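Wall-hung toilet

A wall-hung toilet (also wall-mounted or wall-hung pan) is a flush toilet whose bowl is fixed to the wall and does not touch the floor. The weight of the bowl and the user is carried by bolts passing through the wall finish into a steel frame or solid masonry behind it. The cistern is most often concealed in the same wall cavity, although exposed cisterns and tankless flush valves are also used. It is distinguished from the floor-mounted toilet, which stands on a foot or pedestal and may have its tank attached directly behind the seat. 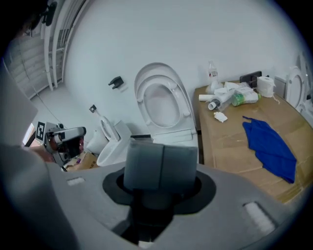 Terminology

Usage varies by country. In Australia the ceramic part is normally called the pan and the water container the cistern. In Canada the words bowl and tank are usual. "Wall-hung" and "wall-mounted" are used interchangeably in most catalogues. A toilet that stands on the floor but is pushed hard against the wall, hiding its pipework, is called back-to-wall or wall-faced and is not wall-hung, even when its cistern is concealed. "Suite" refers to the pan, cistern and seat sold together.

Construction

The pan is usually made of vitreous china, a glazed ceramic fired at high temperature. Stainless steel is used where breakage is a concern, such as in police cells and park amenities. The back of the pan is flat and has two threaded-rod holes, a water inlet and a waste outlet. The outlet runs horizontally into the wall, where it meets a bend leading to the soil pipe.

The supporting frame, often called a carrier, consists of steel uprights with adjustable feet. It is bolted to the floor and fixed back to the studs or the structural wall. Standard frames stand a little over 1000 mm high, so that the flush plate sits above the raised lid. Low frames are made for use beneath windows and shelves, and in these the flush plate may be placed on top of the boxing. The Cominon low frame, one of the shorter types, is 800 mm high.

Pans differ mainly in projection, meaning the distance from the finished wall to the front of the rim. Short-projection pans are chosen for ensuites and powder rooms, and long ones for accessible bathrooms, where space is needed to transfer from a wheelchair. Within the Nigatu range the long pan projects considerably further than the standard model, which measures 591 mm.

Seat and lid

Seats are either round, oval or D-shaped and must match the outline of the rim. Most are moulded from thermoset or polypropylene plastic. The hinges are fixed through two holes at the back of the pan, from above on pans whose underside is closed. Soft-close hinges contain a damper that slows the fall of the seat and lid. Quick-release hinges allow both to be lifted off for cleaning.

The lid should rest slightly past vertical when open. If the flush plate or a shelf stands too far forward, the lid will not stay up by itself – a common fault where thick tiles have been added after the frame was set.

Installation

The frame is installed before the wall is lined. The installer marks the finished floor level, sets the height of the pan bolts and connects the water supply and waste bend. The cavity is then closed with moisture-resistant board and tiled. The pan is hung last, with a thin foam or rubber gasket between the ceramic and the tile. The nuts are tightened evenly, as uneven tension can crack the china.

Seat height is set by the position of the bolts and can be chosen to suit the household. It is difficult to alter once the wall is tiled. Timber stud walls may need extra noggings, and a plasterboard partition with no frame behind it cannot carry a pan.

Shiyu Tian and Baoshan Lei, in their handbook for the Molton trade course, recommend photographing the open wall with a tape measure in view, so that pipes and fixings can be located later.

Maintenance

The inlet valve, flush valve and seals of a concealed cistern are reached through the opening behind the flush plate. Parts are designed to pass through this opening without disturbing the wall. The cistern has its own isolating tap, usually at the top of the tank.

Water marks below the pan generally point to a worn seal at the flush pipe or the waste connector. The pan must be taken off the wall to replace either. Movement of the pan in use may be caused by loose nuts or a compressed gasket, and less often by a frame that was poorly fixed to the floor.

The floor beneath can be mopped without working around a foot. The underside of the pan still collects dust and splashes and needs to be wiped separately.

Comparison with other types

Wall-hung toilets generally cost more to buy and install than close-coupled toilets, which have a visible tank behind the seat and can be replaced without opening the wall. The boxing built over the frame also takes up depth, though part of this is recovered because no tank stands in the room. Where the frame fits inside an existing stud wall, the saving in floor space is greater.

Close-coupled toilets remain common in rental housing and in renovations where the waste pipe comes up through the floor. Converting such a bathroom requires the soil pipe to be moved into the wall, often the largest part of the labour.

See also

Back-to-wall toilet
Bidet
Concealed cistern
Dual flush
Toilet seat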